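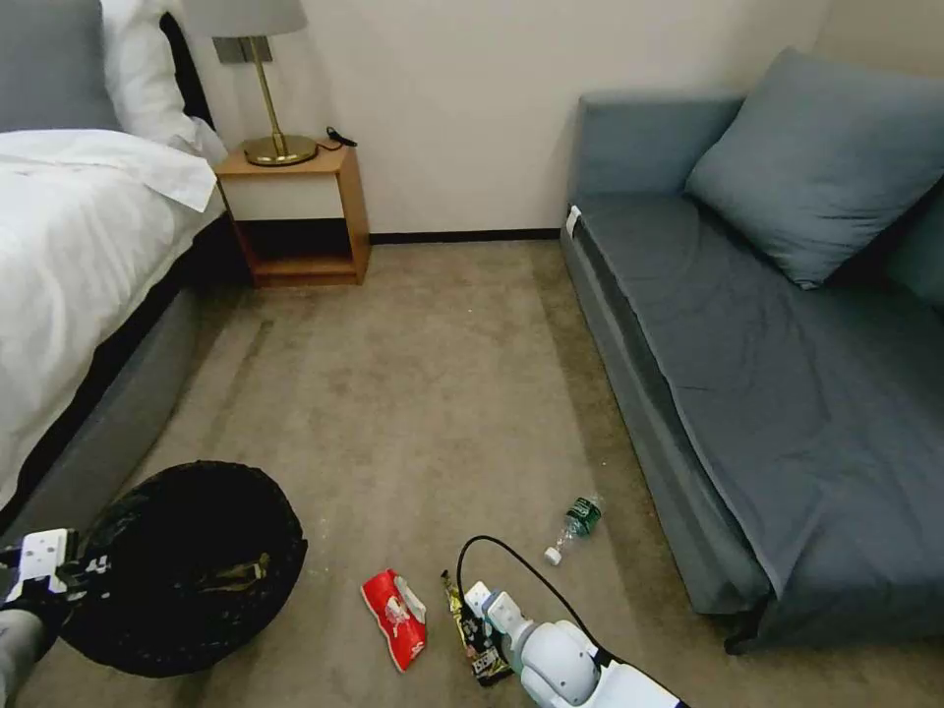
LED bulbs in bedside lamps flicker at low dimmer settings

Tumari Help > Home electrics > Lighting
Viewed 2622 times

garnet_flex

We let out a flat, and the bedside lamps plug into small round-pin sockets that are fed from a wall dimmer by the door. The dimmer is an old Skanavora rotary unit, marked 300 W maximum. With the halogen bulbs it worked over its whole range. In January I changed to Fovero LED bulbs, sold as dimmable, and since then:

- at full brightness there is no visible fault
- at half and below there is a regular flicker
- near the bottom of the travel one lamp goes out before the other
- if I turn the dimmer off at the low end, the lamps do not come on again until the knob is well past halfway

The bulbs are all from the same box. I have swapped them between lamps and the fault does not follow any one bulb. Is it the dimmer, the bulbs or the wiring? I would like to keep a dimmer there if I can, as guests use it. 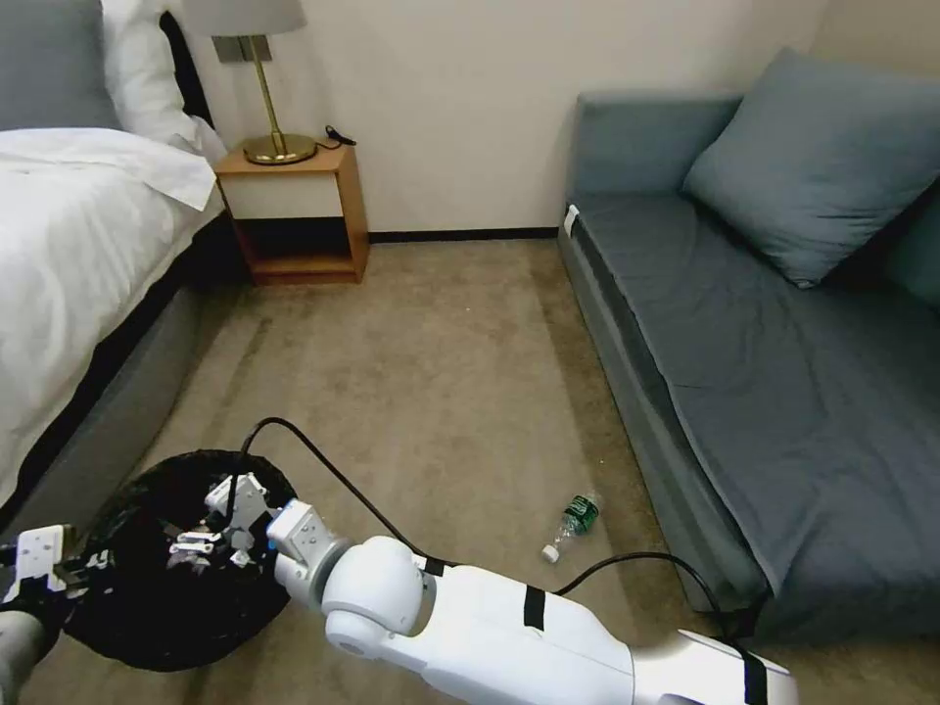

Reading time: 2 minutes

twoway_switch

Most likely the dimmer. Older rotary units are leading edge types, made for filament and halogen loads. They use a triac, which needs a certain current through it to stay switched on. A halogen bulb draws that current easily. An LED bulb draws very little, and not smoothly, so the triac drops out part way through the mains cycle and you see it as flicker.

The 300 W on the label is the upper limit. You also need the lower one, which is often printed on the back of the plate or given only in the instructions. If it says 28 W, for example, a pair of LED bulbs will not reach it. The upper limit is not 300 W for LEDs either, as makers usually give a separate and much lower figure for them.

The lamps staying off until past halfway is the same problem. The bulb's driver needs enough voltage to start but will keep running on less once it has started.

What I would do:

Put one halogen bulb back in with the LEDs as a test. If the flicker stops, minimum load is the cause. Do not leave it like that if the lampshade is only rated for low wattages.

Then fit a trailing edge dimmer that is listed for LED use and has an adjustable minimum level. Set the minimum with every lamp on the circuit connected, just above the point where the first one drops out. Check the bulb maker's list of compatible dimmers before you buy. "Dimmable" on the box does not mean dimmable on anything.

Isolate at the consumer unit before you take the plate off, and prove it dead. If you have no tester, get an electrician.

pelmet

just get cheaper bulbs, mine cost less than the Fovero ones and they are fine. never had a dimmer though

ringmain_b

Agree with the first reply. Two additions. Check the depth of the back box, because some trailing edge modules are deeper than the old rotary ones and the plate will not sit flat. Also check whether any guest could plug a phone charger in through an adaptor, as chargers should not be run from a dimmed supply. I had a 200 W trailing edge unit buzzing at mid travel for weeks and the fault was a loose terminal in the lamp plug, so open those up as well.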